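Tomatoes do not belong in the fridge, and neither do shop opening hours

I want to argue for something that sounds small, which is the Saturday-style greengrocer: the shop with crates outside, where you pick things up and look at them before you pay. Rillham had one until last spring. It was called Guerra, it stood on the corner by the chemist, and it closed when the lease came up. We now have a supermarket on the bypass and a delivery van.

I used Guerra for 17 years. I am not going to pretend it was perfect. The lettuces were often tired by mid-afternoon, and Milagros Miranda, who ran the till, would not take a card for anything under a fiver. In February the choice came down to roots and cabbages, and if you wanted a lime you went without.

But I ate better then than I do now, and I have been trying to work out why.

Choosing by hand

Part of it is plain ignorance on my side. At Guerra you were told things. If you reached for a tomato that was still hard at the stalk, Milagros would ask when you meant to eat it. If you said tonight, she took it off you and gave you another one. I learned to leave them on the windowsill, stalk end down, and to keep them out of the fridge, where they go woolly and lose their smell. I learned that from a person, standing in a shop, in less time than it takes to log in to the delivery site.

The delivery site offers me a pack of 6. It does not say whether they are ready. When they come they are all the same size and the same pale colour, and by the time they have ripened I have forgotten what I bought them for. I have thrown away more salad this year than in the five before it.

My neighbour Loukia Drakos disagrees with me about this, and she has a fair case. She works shifts at Esico and gets home at 9 in the evening. Guerra shut at half past five. For her the shop on the corner might as well have been in Visosbridge, and she says people like me miss it because we were free to use it. I think she is right about the hours. A shop that only serves those who are at home in the day is serving half a town.

What a town can do

So the answer is to change the hours. Visosbridge has a greengrocer that opens at noon and closes at eight, and when I went over in July there was a queue at seven, mostly people in work clothes. The owner, Adoración Calvo, told me she sells up to 100 kilos of tomatoes a week in summer and that most of them go after five o'clock. She pays a lower rent than Guerra did, on a side street, in a building the council owns.

Rillham council owns buildings too. Two of them on Mill Row have been empty for as long as I can remember. Letting one out cheaply to someone who will sell fruit and vegetables into the evening would cost very little, and I would sooner see it done than another set of planters.

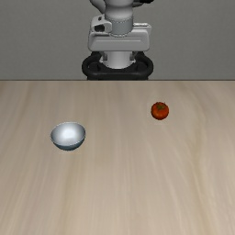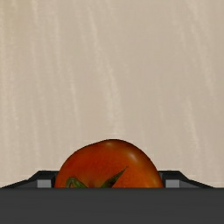
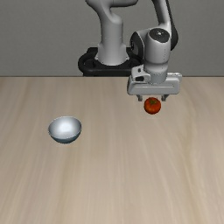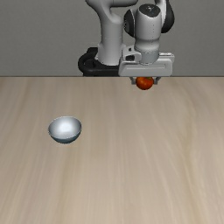 The price question

People will say a small shop is dearer. Sometimes it is. Bananas were always more at Guerra, and so were onions. Tomatoes in season were cheaper, and you could buy one — a single tomato, for a sandwich — and pay for that and nothing else. I live alone, and this matters more than the price of a kilo. A cheap pack that I half eat is not cheap.

I have written to the council about Mill Row and had a reply saying that my comments had been noted. I shall write again after the summer.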